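# Urkden Ridge battle study: frequently asked questions

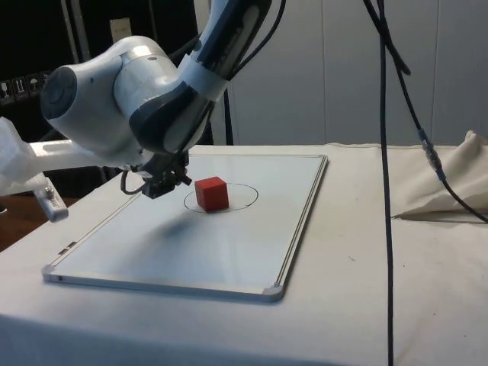 The study covers the second afternoon of the fighting at Urkden Ridge, from the first assault on the Pravano road to the withdrawal after dark. It follows units down to battalion level. On the printed maps a battalion is drawn as a solid block, much like a single red cube on a whiteboard, and its front edge marks the line it held at the stated hour. Skirmishers are not drawn.

## Which sources were used for unit positions?

Mainly the regimental returns and 46 officers' letters, transcribed by Ching-wen Choi. Where a letter and a return disagree, the return is followed and the letter is cited in the notes.

## Why is Ardeleanu's brigade shown facing east at 3 p.m.?

Its own report says north-east. Two neighbouring reports place its right flank on the Grosar farm lane, and the lane only allows an eastward front. Sum-yee Ho sets out the case in appendix 4.

## How strong was the defending division?

The morning return gives 2,945 men present for duty. This excludes the two companies left with the wagons, whose strength is not recorded.

## Did the reserve move before it was ordered to?

Probably. The order is timed at 4.20 p.m., but the battery on the Pravano road logged infantry passing its guns before four. The battery's watch may have been slow or fast, and no other entry can be used to check it.

## What is the contour interval on the maps?

Four metres. Height 122 is the highest point held by either side. The quarry on its west slope is later and has been removed from the base map.

## How do I report an error?

Send the page number, the line and your source. Corrections are added to the errata sheet each March.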